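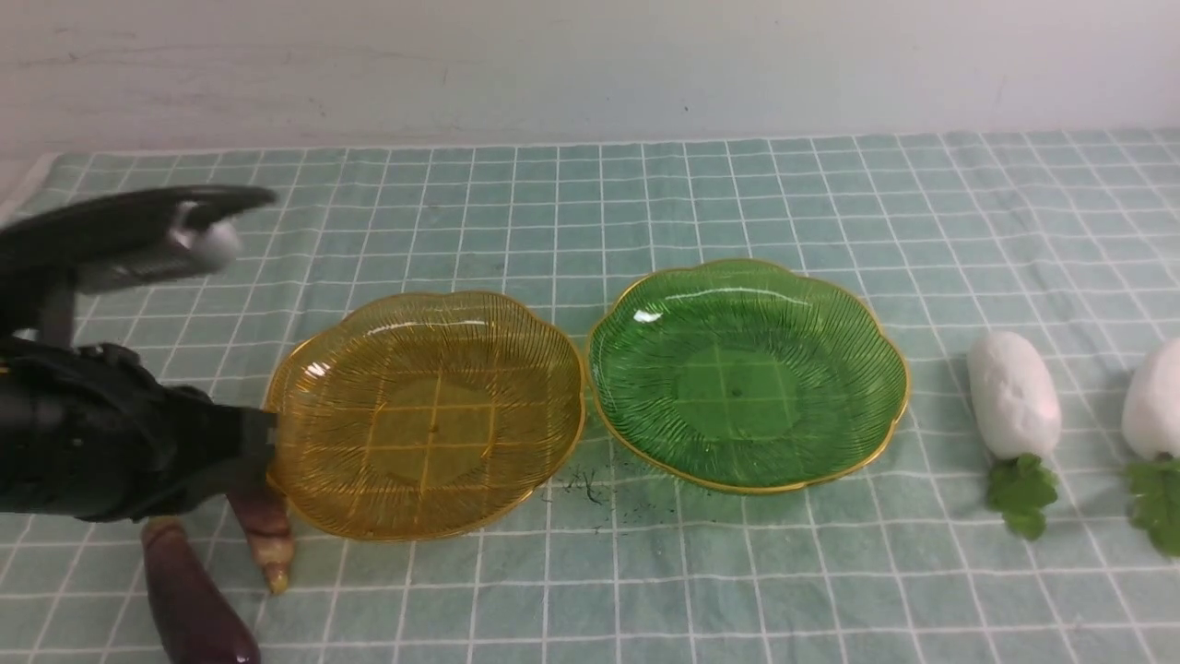
Is the Tuesday-style table setting being kept on for the rest of the grant, or was it only a trial?

Kept on, with your blessing. The cloth, the plates and the vegetables have become the part of the program people ask for by name, and we have budgeted for them through to the end of the second term.

Progress report on the Kobzar Kitchen Table program
Prepared by Yevdokiia Ostapchuk for the Prokdale Neighbourhood Fund
Period covered: first term, to the end of March

Dear Stefaniia and everyone at the Fund,

Thank you for your patience with this one. I had meant to send it a fortnight ago, but the eggplants came on all at once (those of you who garden will understand) and every spare hour went into getting them out to people.

You'll remember that the first application was mostly about cooking, and that the table was a single line near the bottom. We had thought of it as somewhere to put things down. Bohdana Vakulenko changed our minds early in the term when she suggested that each session begin at a laid table, with the vegetables of the day and the serving plates set out before anybody picks up a knife. People arrive and talk over what they would do with an eggplant, what their mothers did with a radish, whether salt goes on first, and by the time the kettle has boiled the shy ones have usually said something too. It has slowed our start by a quarter of an hour and I wouldn't give it back for anything.

What we've done so far

We ran 16 sessions this term, which was the number we promised, and had 91 people through the door over that time, quite a few of them coming back until they knew where the tea towels live. Lev Bondarchuk has kept the sign-in book beautifully.

The tablecloth is the soft green checked one, and it has been a great success. It is kind to the eye, and the fine white squares are surprisingly useful when someone is learning to set things out evenly. It does crease. We've given up ironing it before every session and now hang it over the back of the hall door overnight, which gets most of the wrinkles out, and the rest of them we live with.

The plates are scalloped ovals. We talked for a long while about whether to buy plain white canteen stock from Prestano, which would have been cheaper and would have stacked better, and in the end we went for something people would be pleased to see on their own table at home. The amber one, with its ribbing and thin gold rim, is the favourite by a long way, and the checks of the cloth show straight through it. Arsen Koval washes it by hand and will not hear of the dishwasher.

For vegetables we have leaned on dark eggplants and white radishes. They keep well, they're easy to handle for people with sore hands, and there is a recipe for each of them in nearly every family that comes. The radish pickle has been made so often that we've started sending jars home.

Spending

Table goods, including the cloth, the plates and a storage crate from Tandex, came to $716. That is a little over what we had set aside, and I've made up the difference from the stationery line, where we had hardly spent a thing. Vegetables have cost less than planned thanks to the garden. The receipts are in the folder Lev dropped off at your front desk.

What has been harder

Evenings were a struggle. We had hoped the 6 pm session would suit people coming from work, but the bus connection is poor and numbers stayed low, so next term we will try a late morning in its place and see who turns up.

The wall behind the table could do with a coat of paint too. It is scuffed and scratched, particularly towards the left, and there's a dark smudge up high that has resisted everything in Bohdana's cupboard. We are not asking the Fund for this. The hall has offered the paint if we supply the labour, and I mention it mainly so you won't be surprised by drop sheets if you visit at the wrong moment.

Next term

We'll carry on with the laid table and add 2 sessions on preserving, one for eggplant and one for radish. Bohdana is writing up the recipes in large print, and I'll send you a set as soon as I've finished checking the measurements, as she cooks by the handful and I am slowly turning handfuls into cups.

Do come and sit down with us if you can spare a morning. The kettle goes on at half past nine.

Warm regards,
Yevdokiia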